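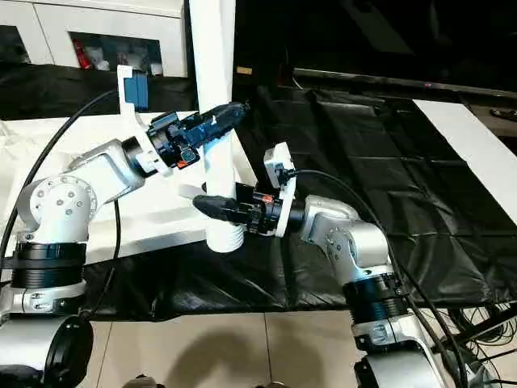

Search this site Enter keywords Go

Kakcombe opens orders for two-arm workcell kit

December 2025 | By the Newsdesk

Print this article | E-mail this article

Kakcombe has opened orders for Fevside, a kit that lets small workshops run 2 robot arms at one bench. The kit includes wrist brackets, camera mounts, control software and a setup guide. Buyers supply their own arms.

The company shipped 174 kits to trial customers in August and plans a first production run of 1000. Sturkau will handle sales and repairs, with support offered in 19 countries.

Paulík, a parts maker that took part in the trial, has ordered more units for its assembly line. Prices will be given on request – discounts apply to schools and training centers.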